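Reading time: 4 minutes

Section 4. Starting a shift with the Okora pair

Read Sections 1 to 3 first. Everyone says they have. The induction record at Gunaddale suggests otherwise, and we have started asking questions about Section 2 at the tea point.

4.1 What has changed for you

Before June, the packing benches at Gunaddale were run by hand, and a shift meant picking up light goods and putting them down again until it was time to go home. The arms now do the picking up. You do the laying out, the checking, the deciding, and the fetching of whatever has gone on the floor. Horrocks calls this "moving up the value chain". Your job title is now Bench Lead, your chair is the same chair, and your pay band is explained in a separate booklet that is shorter than this one.

You are not expected to be as fast as the arms. You are not expected to be as patient either. You are expected to notice things, and the arms are poor at that.

4.2 Laying the mat

The mat gives the wrist camera something busy to look at. Rowena Bañez chose the pattern from the Fuvano catalogue, where the other option was beige.

1. Press HOLD on the bench panel and wait for the panel to read HELD. If it reads HOLDING, it is thinking about it.

2. Unroll the mat lengthwise across the middle of the table, meadow side to the left, galaxy side to the right.

3. Smooth it from the centre outwards. Small folds are tolerated. A fold you could lose a pencil in is not.

4. Open the wrist view on the panel and compare it with the reference card.

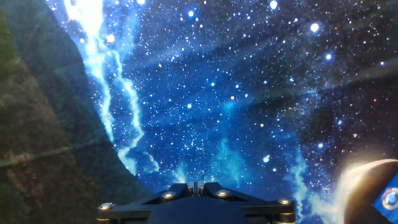
5. If the panel says MAT NOT FOUND, check that it is the right way up before ringing anyone. Terence Birkett has been called down all 149 stairs for a mat laid face down, and he counted them for us on arrival.

6. Press ACCEPT. The panel will ask if you are sure. Be sure.

Note: the mat may be swapped for a plain one during audits. The arms will manage, though error 406 ("insufficient interest") becomes more common. The wording came with the software and we have been unable to change it.

4.3 Placing the first item

7. Put one item on the mat, to one side, clear of the fingers. Start with something soft or light. The older practice of starting with a full jar was discontinued after one morning.

8. Don't square it up. On the old benches you were told off for a crooked box, and some of you were told off for years. The arms are being set up to cope with goods as they arrive, and goods arrive crooked. Leave it.

9. Keep spare cloths and the keyboard off the mat. They may live on the table beyond it.

10. Look along both arms for cables lying where a joint is going to want to be. Loops hanging freely are normal. A loop round anything else is your cue to stay on HOLD and call Maintenance.

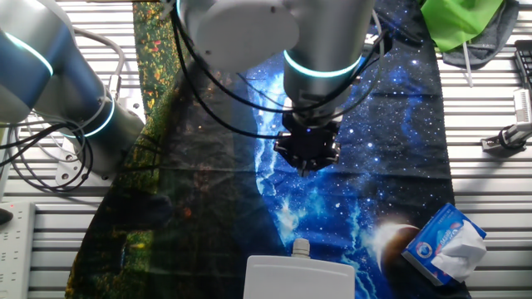 Fig. 4.2. Bench with mat and both arms; tissue box at an angle on the galaxy side.

CAUTION: Do not reach under a gripper to take a tissue, however badly you need one. Press HOLD first. This applies to supervisors, who have so far been the main offenders.

CAUTION: Nothing with liquid in it goes near the power strip. Your mug has a shelf. It is the shelf marked MUGS.

4.4 Running

11. Stand behind the yellow line and press RUN. The first movement is slow. The second is less so.

12. Watch the first few picks. After that you may look at your tally screen, but keep one ear on the bench. Experienced leads can hear a bad grip coming, and we would like those people to write down what it sounds like before they retire.

13. If an item is dropped, press HOLD, retrieve it, and log it as DROPPED. Do not log it as OPERATOR out of kindness. Several of you have been covering for the arms, and the monthly figures now show a machine of great skill surrounded by butterfingers.

14. At the end of the shift, press PARK, wait for both arms to stop, and roll up the mat. Do not fold it.

Note: the pair is rated for more than 4000 picks between inspections. Reaching that number earns you an inspection and nothing else. The cake last time was a private arrangement.

4.5 Who decides

You do. If you dislike the look of something, press HOLD. You needn't give a reason at the time, and the lost minutes come off the bench's figures, not yours. Rowena had this put in writing, and it is pinned by the panel with the page number circled.

Section 5 covers cleaning. Section 6 covers what to do when somebody has cleaned it with the wrong thing.

Reader comments (3)

benchlead_two: Step 5 should say which side is the face. It took me two goes and I've worked here since the old benches.

Marguerite, nights: Can we have 4.5 nearer the front? New starters read as far as the mugs and stop.

T. Birkett: It was 149 each way.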